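The Quiet Half Hour Before the Robot Does Anything

The first job of the day is cables. Lindiwe Molefe has looked after the two-armed machine at Skakier for long enough to have opinions about every part of it, and her longest opinion concerns the cables. They come out of the gripper housings, make a loop and run back along the forearms, and the size of that loop is a matter she will discuss for as long as you are willing to stand there.

Too tight and the wrist yanks its own connector when it turns. Too loose and the arm eventually hooks the slack on something, usually while a visitor is watching. She sets it by hand, rolls the wrist to both ends of its travel, sets it again, and then does the other arm, which never wants the same amount.
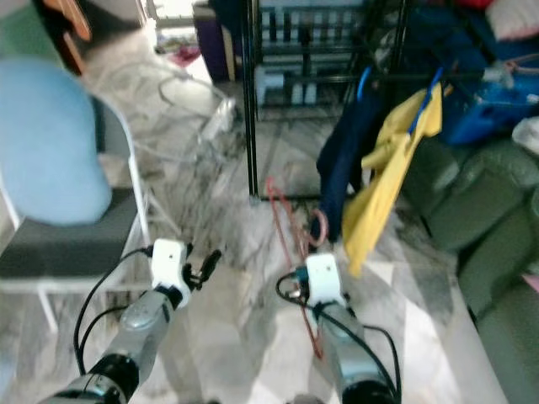
Skakier makes control software for household arms, and it tests that software in a furnished room, where the floors are hard and the laundry is real. Furniture wanders, people sit in it, and every wander is a chance for the machine to meet a chair leg it had no plans for. So the second job is a slow walk around with the arms parked. Molefe is looking for anything thin. A sofa is easy, being large and green and not inclined to move, but a red cord lying on the floor under an arm gets her full attention, and so do the white and gray cables tangled farther back on the marble. Her rule is that you know where both ends of a cord are before you put the machine in motion. She has a low view of people who only know one.

Then comes zeroing. Each joint is sent to its reference position and the numbers are compared with yesterday's. If a joint has drifted by 2 tenths of a degree she writes it down and carries on. At 6 tenths she stops and gets the hex keys. The procedure takes 15 minutes when it goes well, and the manual, a binder from Ulura with a coffee ring on the section about torque, says it should be done weekly. Molefe does it every morning and has stopped mentioning this to Ulura, who kept asking her to stop.

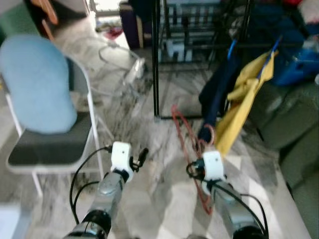

Ruan Mahlangu thinks every morning is too often. His argument, delivered over a tray of screws he was sorting by length, is that each trip to the reference position is one more knock against the hard stop, and that a joint left alone for a week will give you a week of good work. He would sooner read the motor currents, which creep up when a bearing is unhappy, and leave the stops in peace. Molefe's reply is that currents tell you about bearings and nothing whatever about someone having leaned on the arm. They have been having this conversation since November. Both keep logs. Both logs, I was told separately, prove the point.

What they do agree on is fingers. The grippers wear out faster than anything else on the machine, and cloth is harder on them than you might expect from something you can wear to bed. Fabric drags across the gripping face all day and leaves lint in every gap it can find. A finger that has lost its grip will still close, still report that it has closed, and come away with no shirt.

The check is not sophisticated. You close the gripper on a strip of cotton and pull. If the strip slides, you wipe the faces and try again, and if it slides a second time, you change the pads. Mahlangu once built a fixture with a spring scale to do this properly. It's on a shelf, where it holds up the Shabalala catalog. 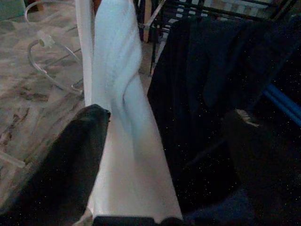 After the pull test the gripper gets a few slow closes at low force, on the kind of thing it will be handling that day. A single layer of thin cloth is the hard case, and a thick fold flatters everybody. Molefe listens more than she watches. A healthy gripper makes a short, even whir, and one with lint in the slide has a small hitch in the middle, like a person about to sneeze. She opens the housing for that. It takes four screws, a soft brush and a certain amount of muttering.

The last item is the wrist camera, which gets a wipe with a dry cloth and a look at its picture on the monitor. Lint again, mostly. A single fiber on the lens can pass for a crease in a sleeve, and the software, which was trained to take creases seriously, will go after it.

All of this is supposed to fit in 30 minutes. On the morning I visited, it ran over, because the left wrist had a reading Molefe didn't care for and Mahlangu cared for very much. He fetched his log. She fetched hers. The arms stayed parked while the two of them went through the columns, and somebody put the kettle on.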